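We use cookies to remember your settings and to count visits. Accept / Manage choices

What Is Written on the Box

Small shops, family kitchens and one old storehouse in Sandbridge show how much we depend on a few marks on a plain surface

6 min read

The storehouse in Sandbridge has a smell of dry paper and old flour, and in August it is so warm inside that the staff begin at six in the morning. The oldest wall was built in 1727. On this wall there are shelves from floor to ceiling, and on the shelves are boxes of tea, buttons, candle wicks, seeds, screws, and in one corner many brushes for cleaning bottles. The goods belong to small shops in the town which have no back room of their own.

I came to write about the building, which has a fine roof. After one hour I was asking only about the labels. Every shop has its own way. The tea seller writes by hand, in brown ink, and always the name of the garden first and the year after it. The seed shop uses a letter and a number, and the list which explains them hangs inside a cupboard door. The candle maker writes nothing. She cuts the corner of the box, one cut for short wicks and two for long ones, and she can find them in the dark with her thumb.

When I was a child, my grandmother did something similar with jars. In our language the words for plum jam and for pear jam are long, and the paper was small, so she wrote only the first letter. Unfortunately both words begin with the same letter. She put a dot under the pear. All of us learned the dot before we learned to read.
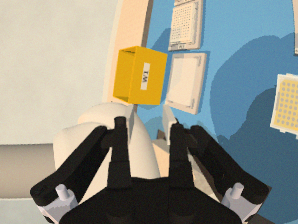 A label made of one letter is perhaps the oldest kind that is still in use, and it has a weakness that my grandmother knew well. The letter must be seen from the correct side. N becomes Z when it lies down, and 6 becomes 9 when a box is put on the shelf the wrong way. On a small yellow box with a narrow white label, a short dark mark can be read as a sideways M and just as well as a W. If the box is for mint, or for walnuts, this matters. In the storehouse they draw a line under such letters, the same as on billiard balls, and new workers are taught about the line on their first morning.

Stiketti, the firm that prints labels for most of the shops in town, has made this line part of its standard sheet. It was not always so. For many years the firm delivered beautiful labels with leaves and ribbons around the border, and the name of the product was in the middle in thin gold letters. Customers admired them and then wrote the name again with a black marker on the side. The firm noticed the marker. Now the most popular sheet is white with black letters, and it has 13 labels on it, an unlucky number which came from the size of the paper and which has never been changed.

Color is another language, and in my opinion a less reliable one. The seed shop tried yellow for flowers and green for vegetables. It was pleasant to look at. But squash has a yellow flower, and one assistant and the owner did not agree about it, so there were squash seeds in two places for a whole spring. Also colors become pale. After some summers near the window, the green and the yellow were the same tired color of straw, and the shop returned to its letters and numbers.

There remains the box which has no label at all. Everybody has one at home. It is long and flat, it came with something inside, and it was too good to throw away. 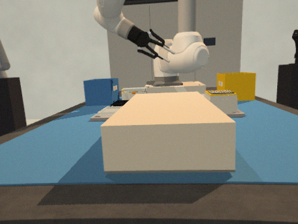 The trouble with a good box

At Duman, a shop in the lower part of the town that sells only boxes, plain ones in cream or peach go first. People say that they will suit any room. They are right, and this is why the boxes get lost. A plain box suits the room so well that the eye does not stop on it, and after a year the family does not remember if it holds photographs or cables. The shop gives a pencil with each purchase. It is a modest pencil, but I find this a generous idea, and I have used mine.

The advice from the shop is to write on the short end, not on the top. The top will be covered by the next box. The short end looks at you from the shelf. Write what is inside and in which room it was packed, and leave space below, so that later you can cross out and write again. A box that has been crossed out four times is a good box.

Where to put it

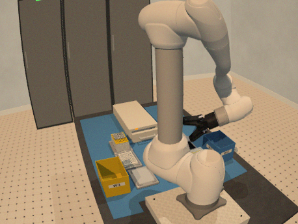 A shelf has a front and a back, and most of us live only with the front. The Fondwood storage system, which I saw in two kitchens and which is much loved in Sandbridge, is based on this fact. Its shelves are shallow, and the tall things must go to the sides. Put one tall thing in the middle near the front and you lose what is behind it, in the same way that the straight upright part of a cream-white robot arm covers a piece of the work space behind. In a kitchen it is usually the oil bottle. Behind the oil bottle I have found, in my own home, three packets of the same cinnamon.

The owner of the first kitchen keeps a list on the inside of the door, like the seed shop. In the second kitchen there is no list. The shelves are open, the jars are of glass, and what you see is what there is. Both cooks told me that their way takes less time. The second one then looked for the bay leaves during the whole of our conversation, and they were in the jar with the tea strainers.

I stayed in the storehouse until the lamps were put on. A man from one of the shops arrived for a box of long wicks, and the candle maker took it down without looking at it. Two cuts in the corner. He checked inside, as people do, and carried it out under his arm.

Get our stories by email once a month. Sign up for the newsletter

Contact us | Copyright, all rights reserved | Back to top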